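KLINHOM OPENS FREE EVENINGS ON READING THE SKY AND THE BIRTH CHART

Trurodham, 8th May

Astrology circle Klinhom is starting a new run of beginner evenings in June, and we couldn't be happier to share the news! Over five sessions, newcomers will learn to draw up their own birth chart by hand, find their rising sign and make sense of the twelve houses.

Shewit Tefera leads the first three evenings, starting with the Moon and how its sign is read from night to night. Wiroj Wattanapong takes over for the last two, on Venus, Mars and the meeting points between two people's charts (bring a friend, a sister, a spouse).

Each evening has room for up to 4 tables, and charts, pencils and planet tables are all provided. You will need your date, place and time of birth. If the time is missing, come anyway, as Wiroj has a whole hour planned on charts without one.

Klinhom's library of 2,000 printed charts will be open before every session.

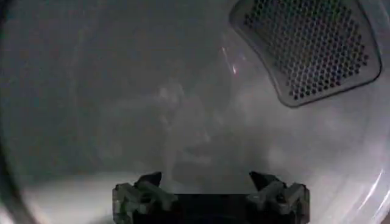
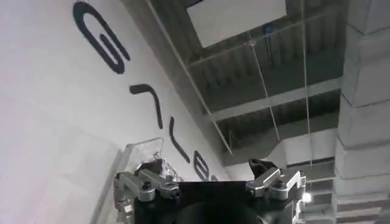
Brittany Lavoie said she had read her Sun sign for years and was amazed how much more there was once the Moon and the houses came in, and that she would be back in June for the evenings on Venus.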